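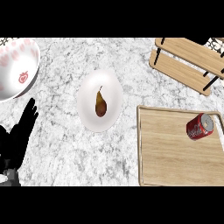 How long does it take to set up a new task in the Reltano kit?
Most people have a first task running in 40 minutes, starting from one of the kitchen layouts supplied. A layout built from nothing takes about 2 days, and most of that goes on getting the weights and surface friction right.

Reltano Kitchen Kit: gallery

Reltano is a simulation kit for teams who train robot arms and hands on household jobs. It is made by Vestergaard and has been on sale since April. The gallery has one still so far, from the worktop set. It is shown as it comes out of the renderer, with no retouching.

Worktop set, marble finish. A pear on an oval plate, a soda can lying in a wooden tray, and a dark robot hand coming in beside the bowl. The marble can be swapped for other finishes in the settings file.

What is in the kit

The standard licence covers 8 room layouts and 2,811 objects. Each object has its own mass and collision shape, and these can be edited. Arms and hands are loaded separately, so you can bring your own model if you have one. Lighting is set per layout and can be varied between runs.

Support is by email and is included for the first year. Tove Thorlacius looks after new licences and Skarphéðinn Ingvarsson deals with questions about hand models. Please give your version number when you write.

A trial copy with the worktop set only is available on request. It has the same physics as the full kit, but saved runs can't be exported.

Layouts by Kristýna Šindelář. Page updated Oct 5, 2022.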